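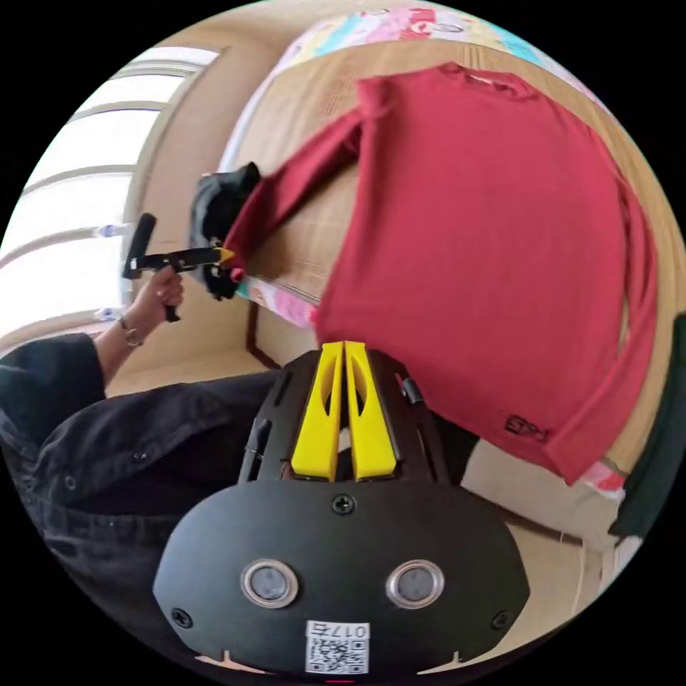
Tasley Hand-Held Gripper Pair, for garment handling demonstrations. The Tasley pair is built for recording how a person folds, turns and lays out clothing, so that the same moves can later be tried on a robot arm. Each unit has two parallel yellow fingers in a slotted black frame. Knitwear is the hard case. With a sweater spread flat on a woven mat, the end of a sleeve can be pinched between the finger tips, but the grip holds only a small area of cloth and the rest of the sleeve is free to bend wherever it likes. A person corrects for that without thinking. A machine has to be shown.

What it does
The operator holds one unit in each hand and works at normal household speed. Finger opening is set by the trigger. The fingers close in parallel, so cloth is held flat between them. Both units record to the Rirnum base station, sold separately.

Specifications
Units per set: 2, left and right
Maximum finger opening: 120 mm
Weight per unit, without cable: 300 g
Cable length: 5 m
Finger color: yellow
Housing color: black
Spare fingers: one pair per unit, included

Can a robot fold laundry with it?
Partly. Our Dotdale shop tested arms trained on 2,022 recorded folds, all made with this pair. Towels and pillowcases laid flat at the start were folded to a usable standard. T-shirts were acceptable when the sleeves were already straight. Sweaters were not reliable. The usual fault was a sleeve left under the body, which the arm did not notice and folded in. Picking one item out of a full basket is outside what we support at present.

Shop-floor work is further along. Moving soft parts from a tray to a fixture is a shorter job, and the part arrives in the same position each time.

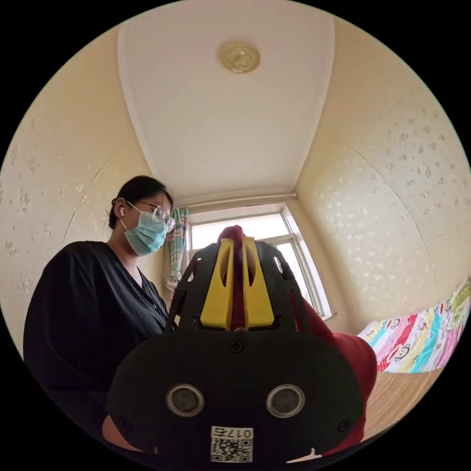
One buyer in Dotdale takes the opposite view and wrote to tell us that laundry should not be the test at all. The fold is the easy half, the letter says, and a machine that cannot find the cuff of an inside-out sleeve has no business being sold for the home. We agree on the cuff. We still recommend recording folds first, as they give the operator practice before harder work such as turning a garment right side out.

Care and fitting
Wipe the fingers with a dry cloth after use on wool or fleece. Lint between the finger and its mount will reduce the opening. Do not oil the slots. Replace fingers in pairs.

Ordering
Sets ship from Dotdale. The Rirnum base station and extra fingers are listed under Accessories. Orders placed in December ship in January.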